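5/15/23, cable stock, Stunar order

Sorting the USB leads before they go out. Black, USB-A plug, coiled, with one thin white tie at mid-bundle. Loops just under the plug are looser than I would like. Spec allows 900 mm overall, 700 mm minimum.
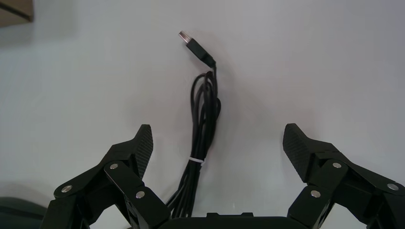 Ottar Lindholm: the tie should sit nearer the plug, otherwise the top loops spread and snag on the next coil.

Agreed for the next batch. Leaving this one as is, 500 pieces are already tied. Tail end also wants tucking in before boxing; add to the packing sheet. 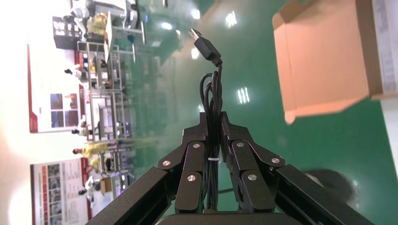 Coiled lead, plug up, tail loose. Carton at upper right.

Remaining 3,000 ties to be ordered from Vonetti.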